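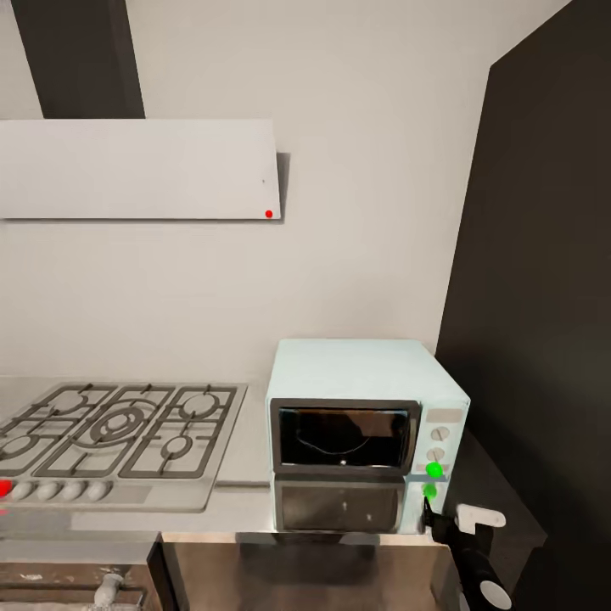 August
By the Project Coordinator, Ostmont Road Essays

Print this page | E-mail this page

Progress report to the Caron Fund: second period

Dear members of the Fund,

I write to inform you how the work on the essay collection has advanced in this period. The collection, as you know, is about the old road between Ostmont and Fidberg, and about what people think of while they travel on it.

In the application we promised 19 essays. At this moment 9 are finished and edited, and 3 more are with their authors for a second correction. The others exist as drafts or as long notes. I had hoped to be further, but several authors asked for more time after the spring meeting, and I agreed to it. I think the texts are better for this, especially the one on waiting at the level crossing, which was only a page in the beginning and is now the longest piece we have.

The themes have changed a little. At first we wanted to divide the book into departures and arrivals. When we read the drafts together, we saw that most of the authors write about the middle of the way: the bus stop where one changes, the bridge with one lane, the hour when it is too late to turn back. One author compares her marriage to the habit of driving always behind the same milk truck. So the middle part has grown, and the arrivals are now quite short. I ask the Fund to accept this change in the plan.

We held two reading evenings in Fidberg. The first was well attended. The second was on the same night as a school concert, and we had a small audience, but the discussion was long and serious -- one listener stayed to dispute the word "pilgrimage" in the opening essay, and the author has since taken it out. A third evening was planned in Ostmont and is moved to October.

Gistik, the printer, has sent us a new offer. The paper is more expensive than in the first offer, and we will choose the lighter one to remain inside the budget. The cover is not decided. The money for travel is spent less than planned, and I would like to use the rest for the proofreader, who until now has worked more hours than we paid. The table of costs is sent separately.

One difficulty remains open. Two authors wish to publish their essays also in a magazine before the book appears. Our agreement with you says nothing about this case. I would be grateful for your answer before the end of September -- the authors must reply to the magazine soon after.

In the next period we will finish the remaining corrections, fix the order of the essays, and send the whole manuscript to Gistik for a first proof. A copy of that proof will be sent to your office.

With respectful greetings,
The Project Coordinator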